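Print | E-mail

Framework call-off: who carries the price rise?

We buy packaging under a framework with Kulari, 702 units per order. They want a rise from March, citing resin costs. The contract has an indexation clause but names no index. Can we refuse?

Answer 1

Check the order of precedence. If the call-off terms fix the price, a vague indexation clause in the framework may not override them. Ask Kulari for a cost breakdown and the base month. Allow 30 days for this.
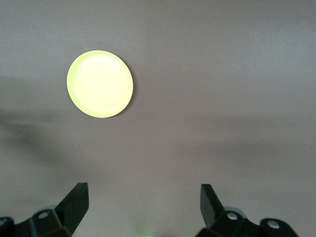

Plain pale surface, partly in shadow.

Answer 2

We had the same with Pillalel. Settled on sharing the rise 50/50 above a baseline of 117. It took roughly two meetings. Get the index named in a signed variation, or you will be back here next year.

Answer 3

just retender

Comment on Answer 3: Retendering doesn't release you from orders already placed. Check the notice period too.

Comments (4) | Shares (2)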